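Plornstead bench cell for PC refit: review from the open day

Reviewed by Ladan Ghaffari, July 2024

Plornstead sells a table-sized robot cell for refitting desktop computers. The buyer it has in mind is the repair shop or refurbisher that takes in office machines by the pallet and wants the same parts swapped in each one. I run the bench side of such a shop and went to the open day at the firm's unit in Koller to see the cell at work and ask what it would take to own one. These notes cover the hardware, the fixture, the software and the running costs as quoted on the day. I did not have the cell on loan and have not run it in our own workshop.

What is in the price

The basic package is the arm, its controller, one gripper, the slotted table, a parts fixture and a year of the Ploten software. Delivery and a day of setting up are extra. A computer to run the software is not supplied. Plornstead publishes a list of models it can accept, and our most common tower was on it. The smaller cases we see were not, and I was told support for those is planned for September.

The table

The table is made from aluminium extrusion with open slots along its length. Anything can be clamped anywhere, which suits a shop where the job changes. It also means that nothing has a natural home, and the case has to be located properly before the program will run to position. Banafsheh Abbasi, who gave the demonstration, set hers against stops and checked two corners with the arm before starting. It took her a few minutes. For a batch of identical cases this is done once. For mixed stock it would be done all day, and I would want a second set of stops before buying.

Frames of this kind pick up screws. The slots are wide enough to take the usual case screw and hold it, and a magnet on a stick does not reach well into the corners. A plain cover sheet for the areas not in use would be a sensible addition. Plornstead does not offer one at present.

The demonstration

The case is laid on its side with the cover off. The program shown covers the processor, the memory and the hard drive, all taken from a fixture next to the case. Visitors were able to stand close to the table between runs and ask for a step to be repeated, and several did. 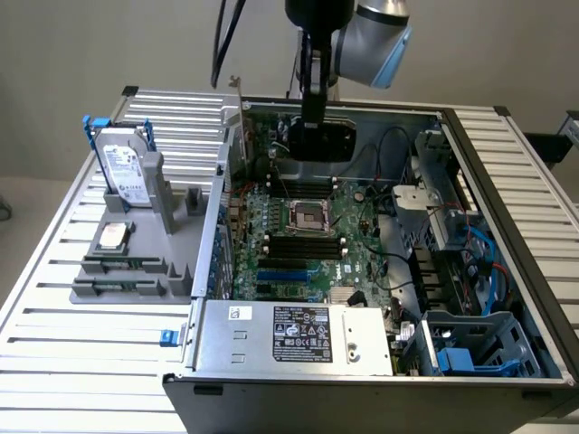 Gripper over the motherboard, with the drive, processor and memory in the fixture at left.

The gripper is long and narrow, and I consider it the best part of the design. A desktop case is a deep box with a power supply on one side and a drive cage on another, and a short, wide hand would foul one or the other. The long body keeps the wrist of the arm above the walls for most of the work. The cost is stiffness. At full reach there was a small sway when the arm stopped, and the program allows a pause for it to settle before closing in on a part. The pause can be shortened in the settings. Abbasi advised against it.

The thick black cable beside the arm curves down close to the case. I would like it clipped closer. A loop that size will sooner or later catch on the upper edge of a case, and Plornstead's answer was that the path planner keeps clear of it. I would still fit a clip.

Memory was the most convincing step. The cell I watched picked each module from its cradle, lined it up and pressed until the force reading showed the expected step. The latches on the slots have to be opened by hand beforehand. Ghosting a press, where the module goes half in and the reading looks correct, was raised by another visitor. The log does record the final height as well as the force, which should catch it.

The processor was less convincing. Placing it is slow, as it should be, but opening and closing the socket frame remains a manual job. So does thermal paste, and so does the cooler. An operator therefore has to return to the machine in the middle of the cycle. In a shop with one person to several cells this could be arranged. With one cell, the operator is standing there anyway.

The parts fixture

The fixture is a grey 3D-printed piece with raised posts and slotted holders. The drive stands upright in its caddy, the processor sits in a square recess, and the memory goes in parallel cradles. It is simple and easy to load correctly. The print files come with the package, so a worn fixture can be replaced in house, and a shop with a printer can alter it to suit other parts.

I have two reservations. I asked about static and was told that a dissipative material can be used at extra cost. It ought to be standard for anything that holds bare memory. The second concerns capacity. One fixture holds parts for one computer, and reloading it takes away a good share of the time the arm saves. A tray for 10 machines was described to me but was not on show.

Software

Ploten is plain and quick to learn. Each step is a block with a position, a force limit and a retry count. The version on show held 31 ready-made blocks, and most of a new job can be put together from them. The log is a text file, one line per step, and I was given one from a trial run of 1241 lines which opened without trouble in our own tools. Error messages are less good. A missed pick and a dropped part give the same code, and the operator has to look.

Updates after the first year are charged at 296 pounds a year. The cell keeps working without them.

Compared with the Flendivari unit

We looked at the Flendivari cell last year. It is enclosed, heavier and faster between points, and it costs a good deal more. It has better guarding and a worse gripper for deep cases. For flat work such as laptops I would choose the Flendivari. For towers I would choose the Plornstead.

Verdict

Good reach into the case, clear logs, a fixture that can be reprinted. Too many manual steps around the processor, and single-machine loading. We have asked for a quotation with the dissipative fixture and a second set of stops, and for a trial using our own cases.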